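Updated August 30, 2023

## Prullance worktop, wood, orange-brown

Kavimden sells the Prullance as "the last worktop you will ever buy." We have stocked it since January and wouldn't go that far. It is a decent slab of wood at a fair price, and the brochure does it no favors.

The color is the main reason people pick it. It is warm, and stronger than the sample chips suggest, so order a full-size offcut before you commit.
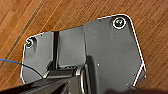
*Warm orange-brown surface with the grain in long streaks.*

**Thickness:** 33 mm 
**Depth:** 80 cm 
**Weight:** 27 kg 
**Finish:** oil, applied at the factory

Kavimden says the factory oil needs no attention for 7 years. We doubt it. Ours looked dull near the sink long before that, and we now tell everyone to re-oil when water stops beading.

The brochure also promises that the color "works with any wall." Against a pale off-white it looks fine. We would want to see it next to gray before believing the rest.

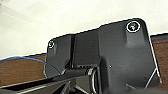
One buyer wrote to say the oil advice was too gloomy: hers is in a sewing room, gets no water at all, and she sees no reason to touch it. Fair enough. A dry room is easier on any oiled wood.

Brackets are sold separately. Uvemus makes the ones we carry, and Khattak makes a cheaper pair that we stopped ordering after too many arrived bent.

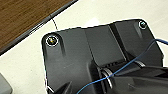 Whichever you choose, drill pilot holes first and leave the screws slightly loose in the slots so the wood can move. The warranty excludes warping, so keep your receipt but don't expect much from it.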